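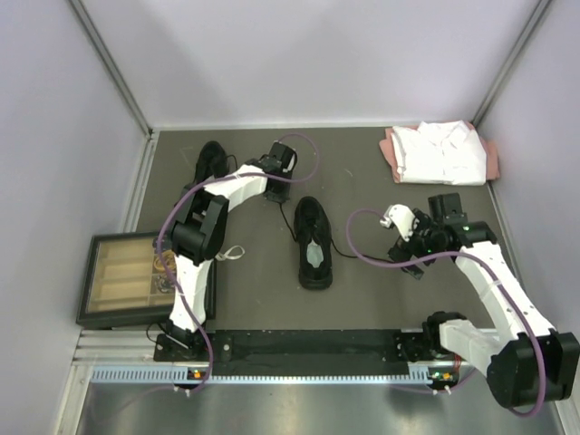 Black Shoes: Your Questions, My Answers

I run a small shoe care and repair counter called Morura, and most of what comes across it is black. Work shoes, school shoes, the pair that lives by the back door until there's a wedding. I get the same questions every week, so I finally typed up my answers (Selma Georgiou, who works Saturdays with me, has been asking me to do this since February). If yours isn't on the list, come by and ask!

My black shoes have gone kind of gray. Are they done for?

Almost never. Nine times out of ten it's old polish and dust sitting in the creases. Take the laces out, brush the whole shoe with a dry horsehair brush, then wipe it down with a barely damp cloth. Let it dry overnight before you decide anything. If it still looks gray in the morning, you want a pigmented cream, and a thin coat of it. People glob it on and then call me.

Cream or wax?

Both, if you have the patience. Cream first for color and softness, wax on top for shine and a bit of rain protection. If you're only buying one jar, buy the cream. I've used the black one from Flaker for years and I'm still happy with it, though I do wish they'd go back to the old lid.

Do I really have to take the laces out?

I know, I know. But yes. The tongue gets filthy under there, and polish on laces ends up on your fingers and then on your shirt cuffs. While they're out, wash them in a mug of warm water with a drop of dish soap. If the tips have frayed, just get new ones. I keep a whole drawer of black laces and they're the cheapest thing in the shop.

Can I wash the insoles?

If they lift out, sure. Hand wash, cool water, mild soap, and lay them flat to dry away from the heater. Please don't put them in the dryer (they come out curled like a potato chip). If they're glued down, sprinkle in some baking soda, leave it overnight and tap it out over the sink. Pale insoles are going to show wear no matter what you do, and I wouldn't lose sleep over it.

How do I dry shoes that got soaked?

Newspaper, loosely balled up, changed every few hours. Lay the shoes on their sides so air gets to the soles. Keep them off the radiator! I had a customer, Ronaldo Dimaculangan, bring in a beautiful pair he'd left on top of a wood stove, and all I could do was sell him a can of conditioner and say I was sorry.

How should I store a pair I only wear a few times a year?

Clean them first, always. Then side by side, toes facing the same way, laces loosened and the tongue pulled up so it doesn't set crooked. Cedar shoe trees are great if you have them, tissue paper is fine if you don't. A cloth bag beats a plastic one. Check on them every couple of months, especially if your closet is on an outside wall.

I have several black pairs and I keep mixing them up. Any tricks?

Put a dot of colored nail polish on the arch of each sole, same color for both shoes of a pair. My neighbor Berenice Varela came to work once in one lace-up from each of two different pairs and didn't notice until lunch, and that's how I learned this one from her.

What about suede or fabric?

Different animal. Skip everything I said about cream. Use a suede brush on suede when it's completely dry, and foam cleaner on fabric. For anything canvas I send people to Tatiana Paulík over at Rimell, who is much better with it than I am.

When is it worth replacing a heel?

As soon as you can see it's worn down on one side. Wait too long and you start grinding into the heel block, and then it's a bigger job and a bigger bill. Set the pair on a table and look at it from behind at eye level. If it leans, bring it in.

How long do repairs take?

Heels are usually ready in four days. Full resoles take 14, sometimes longer in the fall when everyone remembers their boots at once. I'll call when they're ready, so please leave a number I can read!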